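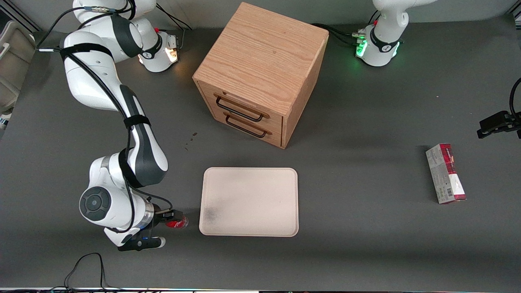

December, budget notes for the two-arm table

Started 9:20, stopped for lunch, finished after 4. I write this down now because the purchase list must go out before the holidays and I do not want to do the same thinking again in January.

What we have to decide: keep the present two arms and spend the money on small parts, or save for the second table. My opinion after today is small parts first. The second table is still a good idea, but it will wait in boxes if we do not have cables and fingers for it.

Cables. The cable on the right arm is held with black straps along the links. It works, but each time we change the home position I must open the straps and set the slack again, and today I lost most of an hour on this. Takbridge sells a dress kit with proper clips and a sleeve. Their quote is for one arm only, so for the left one we have to ask again, and the delivery time was not written. I asked by e-mail whether the clips fit on our link diameter. No answer yet. If the answer is no, then we continue with straps and buy a bigger bag of them.

The cables at the front of the table also need something. They hang over the edge, and a person who walks there with a cart can catch them. A simple tray under the table is enough. I put it in the list as "furniture" so it does not eat from the robot money. Please check if this is allowed, I am not sure about the rule this year.

Gripper fingers. We have 2 spare pairs in the drawer of the bench, both for the right side type. The fingers are the part that wears, and we never planned for them as consumables. I want to change this. Proposal: 3 pairs per arm for the year, ordered together, because Mendau gives the lower price only on a single order. If we order them one by one we pay shipping each time, and last year the shipping was almost the same as the part.

I also asked Mendau about soft pads for the fingers. With small cans I would like more friction and less force. The red can goes well into the right gripper as it is, but I keep the force low for the label. The pads are cheap and can be cut with scissors. Added to the list.

Objects. It sounds silly to have a budget line for cans and cartons, but we need it. Until now everybody brings things from home or from the kitchen, and then the object is gone when we want to repeat a test. I propose $200 for the year for objects, trays and small furniture like the two-drawer cabinet. For each object we buy two and keep one closed in the storage room. The beige tray has a dark smudge at one corner, so I put a second tray in the list, same color and same size if possible. The old one stays in use for trials where the look is not important.

For the cabinet: the wire handles are good for our fingers, please do not replace them with knobs. If we buy another cabinet, it should have the same handles or at least a loop of similar opening. I looked at one from Drelar with flat cut handles and I think the gripper would have trouble with it. It is cheaper, but I would not take it.

Table surface. There are a few small dark stains close to the cabinet. I tried only water so far. Before we spend on a new top I want to try the cleaner from the wet lab, on a hidden corner first. A mat over the whole table would cost more than I expected, and it moves when the arm pushes on a drawer, so I removed it from the list.

Service. Rathnayake offers a yearly check for both arms together. The offer is good until the end of the month, but it includes a travel cost which is roughly 40 percent of the total. I wrote to ask if they can combine the visit with another customer in the area. If yes, I am for it. If not, we do the check ourselves with the manual and pay only for the calibration part.

Order of priority, for the meeting:
1. Fingers and pads (Mendau)
2. Cable kit for the right arm, if the clips fit (Takbridge)
3. Cable tray under the table
4. Objects and second serving tray
5. Yearly check (Rathnayake), depends on the travel cost
6. Second table — next year, not in this request

Still open: who signs for the furniture line, and whether the delivery can go directly to the lab door. The last order stayed in the main building and it took me days to find it.

16:40. Sent the list as a draft. The prices are without tax, I will correct this tomorrow morning.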